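Why I finally moved the planner off the control loop

So I spent most of October chasing a stutter. You'd tell the arm to go somewhere, it would set off nicely, and then halfway there it would do this tiny hiccup, like it had forgotten its keys. Not every time, of course. Never when I had the logger on.

I was sure it was the perception side, because it usually is. Our stack at Clavness is a bit of a layer cake: the camera node finds the object, Ruchti (our little planner) turns that into a path, and the controller plays the path back. All three were living in one process, which seemed like such a tidy idea when I set it up!

Anyway, I finally plotted the timestamps instead of guessing. The controller wants a new setpoint every 2 milliseconds, and it was getting one, right up until Ruchti decided to replan. Then there'd be a gap of 8 milliseconds, sometimes more, while the planner hogged a lock it had no business holding. The controller would sit on the old value, get the new one, and lurch to catch up. Hiccup explained.

The fix took an afternoon — well, an afternoon and a very long evening. The planner now runs by itself and drops finished paths into a buffer of 400 points. The controller just reads from it and never waits for anybody. If a new path shows up late, it keeps following the old one, and the two get blended over a short stretch.
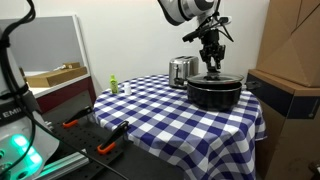
The blending is the part I'm still fussing with. Too short and you get a softer version of the same hiccup, too long and the arm cuts the corner on its way down to a grasp. I've got it set per phase of the motion now, tighter for the final approach, and I don't love having yet another number in the config file.

I replayed 2000 saved plans through the new setup overnight and got no late setpoints. Next up is Clirnon, the viewer, which still thinks everything runs in one process and draws the path in the wrong color whenever it's blending. If anyone at Genadberg has already patched that, please send it my way before I start on it myself.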